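Pultora hook fault

The Pultora hook fault was a recurring failure in the Valtus handling cell, a one-armed robot used at the Michalski workshop to move clip hangers on and off coated racks. It was first logged in January and is usually described as a false release. The controller reported an open gripper while the fingers were still closed on the hook, and the arm then withdrew, pulling the rack with it.

The fault appeared in 23 of 1264 cycles. Nobody was hurt, but one rack was bent and the cell was stopped for 20 hours.

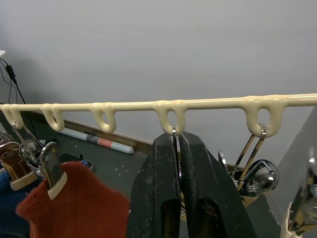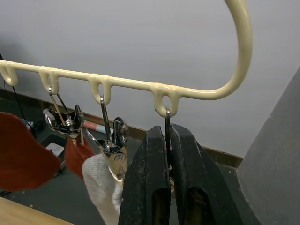 Gripper fingers at a hanger hook on the coated rack, with other clips and textiles hanging alongside.

Czesław Kaczmarczyk, who examined the cell, traced the fault to a worn position sensor in the left finger. Uneven coating on the loops made matters worse – a hook could bind and hide the drag on the arm until it was well into its return move. The sensor was replaced and withdrawal speed limited to 90 mm per second. A later controller, Zinuteo, checks finger position twice before the arm moves away.

Last edited 09/02/2019 | Contact | Back to top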